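Delaunay business delegation opens registration for November visit

2 min read

The Delaunay Chamber of Trade and Export is taking names for its next outbound trade visit, and local firms of every size are warmly invited to put a hand up. 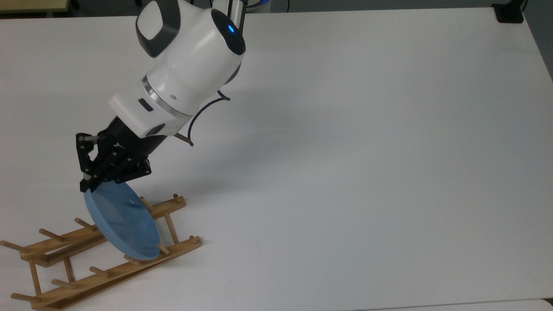

Where the delegation is going

The group will spend nine days in Clikmont this November, with an opening reception at the town's exhibition hall and a full programme of meetings after that. It is the third time the chamber has organised a visit of this kind, and those who came along on the earlier trips will remember how generous our hosts were with their time – and how late the dinners ran.

Companies already confirmed include Karesent, which makes fittings for commercial kitchens, and Jastik, the packaging business many members will know from our winter breakfasts. Both are hoping to meet distributors, and both have kindly offered to talk with newer exporters who are feeling a little unsure about the paperwork.

There is room for 40 participants in all, with a limit of two people from each company so that places go around fairly. Most mornings are given over to one-on-one meetings arranged ahead of time to suit each firm's line of work. Afternoons are a mixture of site visits, a seminar on customs and labelling, and some free time to follow up on a good conversation over coffee.

Cost and how to register

The participation fee covers the meeting programme, local coach travel, interpreters and the opening reception. Flights and hotel rooms are booked separately, although the chamber has asked for a group rate at a hotel within walking distance of the hall and will pass the details along once they are settled.

Members can register through the chamber office by email or over the counter. Non-members are welcome too, at a slightly higher fee, and anyone who joins before the visit will have the difference credited to their first year's dues.

An information evening for registered companies will be held at the chamber office before departure, with tea and sandwiches provided. Please let us know of any dietary needs when you sign up.

Posted 2024-09-18

3 comments | 9 shares

Contact us | © Delaunay Chamber of Trade and Export | Back to top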